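작업 노트 (침대 쪽), 84쪽에서 이어서
2025년 7월 22일 / 실내 26도

오늘은 하루 종일 침대만 붙잡고 있었다. 지난번에 베개 자리를 대충 적어 놨더니 나도 못 알아보겠어서, 이번엔 좀 길게 쓴다. Prendton 쪽에서 노트 보시는 분들도 글씨 말고 내용만 봐 주세요!

일단 회색 베개. 겉감이 벨벳처럼 보들보들해서 손으로 한 번 쓸면 결이 확 바뀐다. 눕혀 놓으면 가운데가 꺼져 보이고, 세워서 양옆을 눌러 주면 속이 위아래로 몰린다. 모양 잡을 때는 세우는 쪽이 훨씬 편한데, 매트리스가 푹신해서 가만두면 슬슬 기운다. 태그가 어느 쪽으로 가느냐로 위아래를 정하기로 했으니 다들 이걸로 통일합시다.
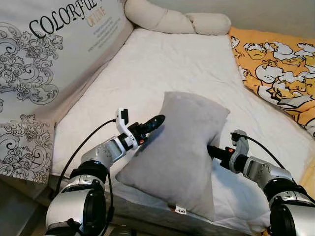

회색 베개 세워서 양옆 누르기. 흰 태그가 아래로 간 상태.

다음은 담요. 노란 바탕에 달걀 캐릭터가 잔뜩 있는 그거 ㅋㅋ 표정이 어찌나 늘어졌는지 보고 있으면 나까지 눕고 싶어진다. 귀엽긴 한데 펼 때는 꽤 성가시다. 무늬가 복잡해서 주름이 잘 안 보이고, 다 폈다 싶어서 옆에서 보면 또 울어 있다. 그래서 무늬 말고 가장자리 선을 보고 맞추는 걸로 바꿨다. 20분쯤이면 되겠지 했다가 점심을 놓칠 뻔했다.
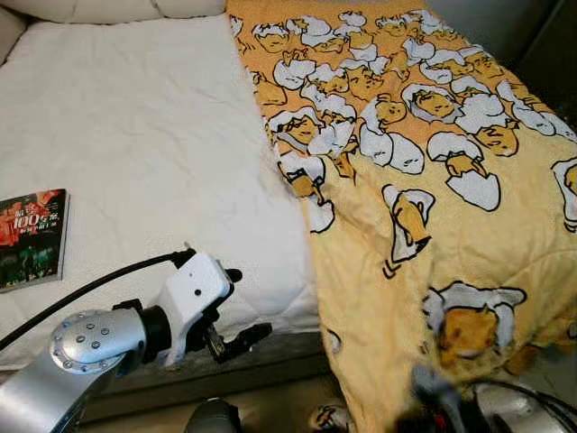
앞쪽으로 얼마나 늘어뜨릴지도 아직 못 정했다. 많이 내리면 푸근해 보이는데 지나다니다가 발에 걸리고, 짧게 하면 위쪽이 뭉친다. 나는 조금 내리는 쪽에 한 표. Meston 방에서는 전부 안으로 접어 넣는다는데, 그쪽 침대는 여기보다 낮아서 그대로 따라 하기는 애매하다. 책은 침대 위에 두면 자꾸 미끄러지니까 다 읽은 사람이 선반에 꽂아 주기!

흰 천은 회색 베개랑 담요 사이에 펴는 걸로. 왼쪽 끝은 베개에 붙이고 오른쪽 끝은 담요 위로 살짝 올린다. 앞으로 내려오는 부분에 주름이 제일 잘 생기는데, 위에서 아무리 당겨도 소용없고 아래에서 잡아 줘야 펴진다. 이거 알아내는 데 오전을 다 썼다.
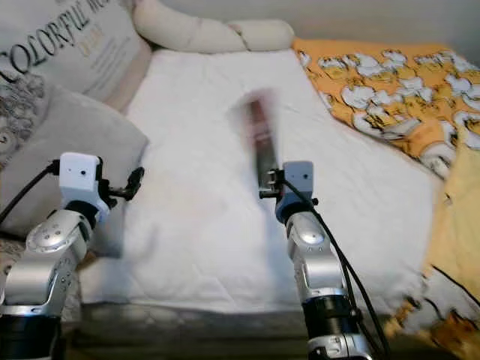
흰 천 펴는 자리. 왼쪽은 회색 베개, 오른쪽은 무늬 담요. 앞단 주름 남음.

오후에는 흰색과 노란색이 만나는 자리만 봤다. 노란 쪽을 위로 덮으면 경계가 깔끔한데 비스듬하게 놓이기 쉽다. 반듯하게 하려면 침대 머리 쪽부터 맞추고 내려와야 하는데, 나는 성격이 급해서 꼭 아래부터 손이 간다.

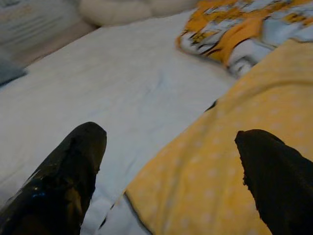 흰 천은 이 정도로 펴지면 됐다고 본다. 얕은 주름까지 없애려 들면 끝이 없고, 누가 한 번 앉으면 어차피 도로아미타불이다. 깊게 접힌 것만 펴고 넘어가자.

남은 일:
- Baumgartner에 여분 베갯잇 문의. 2월에 받은 건 사이즈가 작아서 지퍼가 안 잠긴다.
- Colix 수납함에 천 종류별로 이름표 붙이기. 흰색끼리 섞이면 정말 구분이 안 된다.
- 담요 늘어뜨리는 길이는 내일 줄자 들고 와서 다시 재기. 줄자 가져가신 분 제자리에 좀요...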